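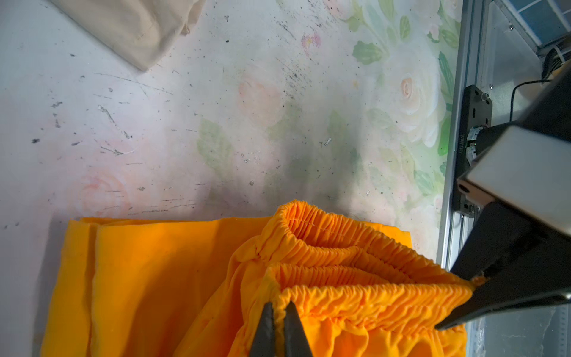 Orange waistband, Plededent fingers, wrist camera view.

I've had the Plededent finger set on my two arms for nine days now, and I've mostly been throwing laundry at it. Boxes and cups are easy. Elastic is where my old Emley fingers gave up, so that's where I started.

The tips are the best part! They taper down to a narrow wedge, so they can get into a gathered waistband and take hold of the ruching without scooping up half the garment with it. With the Emleys I always ended up with a fat wad of cloth and no clue where the edge was. I ran 50 grabs on stretchy waistbands with each set, and the Plededents missed eight. I quit counting the Emley misses somewhere past that (it was late and I was grumpy).

Flat cloth is another story. A single layer lying on the table is still hard to get started, and I had to slow the approach way down to keep the tips from skating. Folasade Nwosu told me to drop the closing force a notch, and that helped more than anything in the manual, which is thin and badly translated.

The wrist camera mount is fine – a bit low for my taste. When the fingers close on something tall and bunchy, the cloth fills up the bottom of the view and you're steering by the folds. I'd pay extra for a taller bracket.

Swapping them on took two screws per finger and a lot of squinting. I'm keeping them on for clothes and going back to the Emleys for dishes.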